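# Lurkasance budget tracker, one legislative session in

I write a newsletter on state tax and spending policy. Most of my working day goes to reading bills, fiscal notes and agency budget requests, and trying to work out which numbers changed since the last version. I paid for my own subscription to Lurkasance, from a company called Griten, and used it from December through the end of the session.

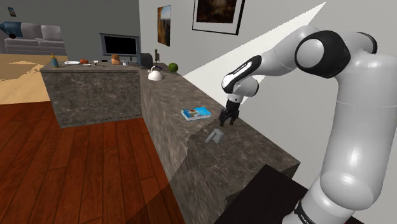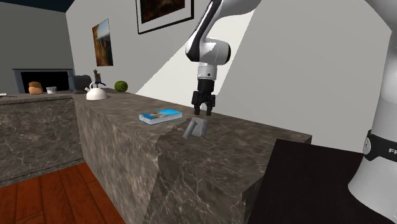
Lurkasance is a website with a downloadable desktop reader. It collects budget bills, amendments, committee substitutes and fiscal notes, turns the tables into something you can sort, and lines up one version against another. The single-user price is $725 a year. A cheaper plan called Han gives you bill tracking and alerts but leaves out the side-by-side tables. I tried Han for a month first and don't recommend it to anyone who covers money. Your legislature's own website probably sends free alerts that do the same job.

## Setup

You pick a state, then the agencies or subject areas you care about. I chose education, transportation, revenue and the general appropriations bill. The first import took most of a morning. After that, new documents showed up within an hour or two of being posted, except on the last two nights of session, when everything was slow, including the legislature's own site.

The manual is a 112-page PDF written by Morag Dalgleish. It is better than most software manuals. The chapter on transfers between funds is worth reading even if you never buy the product, and I have gone back to it twice to check how a revolving fund should be shown. The index is poor. Look up "supplemental" and you get sent to "appropriation, supplemental," which isn't there.

## Comparing versions

Comparison is the reason to pay for this. Our governor's proposed budget had 2442 line items once the tables were pulled out. The House version rearranged several agencies, merged two divisions and renamed a grant program. In past years I would print both and go through them with a ruler, and I would still miss things.

Lurkasance matched nearly all of the lines by itself. The ones it could not match go into a holding list, and you pair them by hand. You can sort the result by dollar change, percent change, or fund source. Sorting by fund source turned up a school bus replacement program that looked untouched in the press summary. The total was the same, but most of the money had moved from the general fund to a one-time settlement account. I got a decent story out of that, and the finance chair's office confirmed it the same afternoon.

It handles amendments less well. If an amendment strikes a whole section and replaces it, the software marks every line as new, even where the numbers are identical. You can turn on a setting called "loose match" to fix this, but then it starts pairing lines that only have similar names. I left it off and did those sections by eye.

Footnotes are a weak spot too. Our budget bill puts a lot of policy into footnotes, such as limits on how a department can spend its travel money, or a reporting deadline that nobody meets. Lurkasance keeps the footnote text but does not compare it between versions. For people who follow regulation through the budget, that gap matters. Griten lists it under planned features with no date attached.

## Revenue side

The revenue module is called Brirkitia, and I don't know why it has its own name. It comes with the full subscription. You load the official forecast and it shows you collections against forecast by month, for each tax.

I found it useful for sales tax and personal income tax. Corporate income tax is so uneven from month to month in my state that the charts didn't tell me much, and a chart of trailing twelve-month totals would have helped. You can build one by exporting to a spreadsheet, and I did.

Brirkitia also has a scenario tool, where you change a rate and see an estimated effect on revenue. I would leave this alone for anything you plan to publish. It multiplies the base by the new rate and stops there. It does not account for people shifting income, for timing, or for the way one exemption affects another. The manual says so plainly. The screen does not, and I have already seen a number in a candidate's mailer that I suspect came from a tool like it. A one-line warning next to the result would be an easy fix.

I tested it on last year's cut to the top bracket. Its figure was well above the one in the official fiscal note, mainly because the note included a phase-in and the tool assumed the full cut on day one. You can enter a phase-in by hand, year by year, in a menu I only found by accident.

## Searching and exporting

Search is fast. It covers bill text, tables and fiscal notes together, and you can limit it to one session. Exact phrases in quotes work as they should. Searching by dollar amount works only if you type the number the way the bill has it, commas included.

Exports come as CSV or PDF. The CSV is clean, with agency, division, fund and year each in its own column. There is a cap of 200 saved exports per account, and old ones have to be deleted one at a time. I hit the cap in the last week, at ten at night, with a conference report due. Support raised it for me the next morning, which was too late to be of use.

The PDF export puts a large logo on every page and I stopped using it.

## Support and reliability

I wrote to support four times. Three replies came the same day and answered the question. The fourth, on why a mid-year correction to the transportation budget had been filed under the wrong year, took eight days. They fixed the record and said the legislature had posted it with the wrong header. I checked, and that was right.

The site went down once for most of an afternoon during committee hearings. The desktop reader kept working with the documents it had already saved, so I would install that on the first day and not wait, as I did.

## What I'd compare it to

The free option is the legislature's website plus a spreadsheet. If you cover one agency, or you only need the final budget, that is enough. I did it that way for years. The expensive option is one of the big government-affairs platforms, which are priced for lobbying firms and spend most of their effort on contact lists and vote counts. The one I had access to at an old job treated budget tables as plain text.

Lurkasance sits between those. A statehouse reporter who covers the budget closely could make the cost back in saved evenings. A small advocacy group could share one license for the session, but read the terms first, as a second person logging in at the same time will bump the first one off.

City and county budgets are not included. Griten sells a local package in a few states, and mine isn't one of them.

I renewed for next year on the full plan. I'm still keeping my own spreadsheet for corporate tax and footnotes, and I've asked support to clear my saved exports before December so I can start the session with an empty list.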